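Minutes, Flimberg Tea Room Working Meeting
Friday, 4 p.m., back table
Present: Jarosław Szewczyk (chair), Shagufta Khokhar (minutes), two from the front counter who asked to be listed as "staff"

1. Last minutes
Approved, once the word "shambles" had been changed to "backlog."

2. Crockery and trays
The white ribbed pieces with the dark rim line and the cream tray were looked at again.

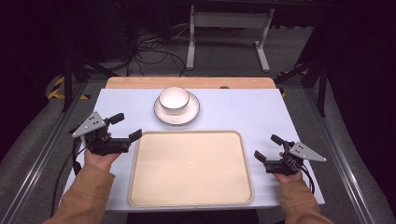
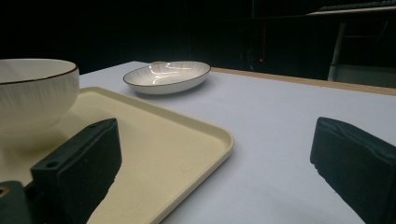
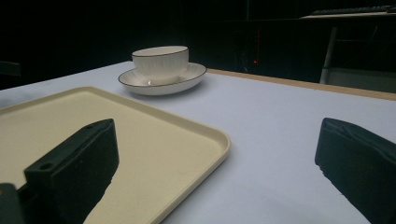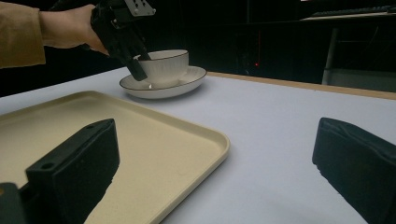
Dark-rimmed white ware and cream tray, pale tabletop.

Jarosław likes the rim line and said so at length. Shagufta asked whether it survives a dishwasher. Jarosław will ask Stankevičius, who sold us the last lot and has been hard to reach ever since.

Agreed: cup goes on its saucer before it goes on the tray. Staff noted that this has been the rule since April and wished the minutes to show it.

3. Ordering
13 sets, if Stankevičius will split a case. Dullura quote also received; it is cheaper and covers plates we did not ask about. Held over.

4. Shelf labels
Vomance sent four rolls. Two are upside down. Jarosław maintains they can be used on the low shelf.

5. Any other business
The sugar. Discussed for longer than items 1 to 4. No decision.

Next meeting: same table, Shagufta to bring a pen that works.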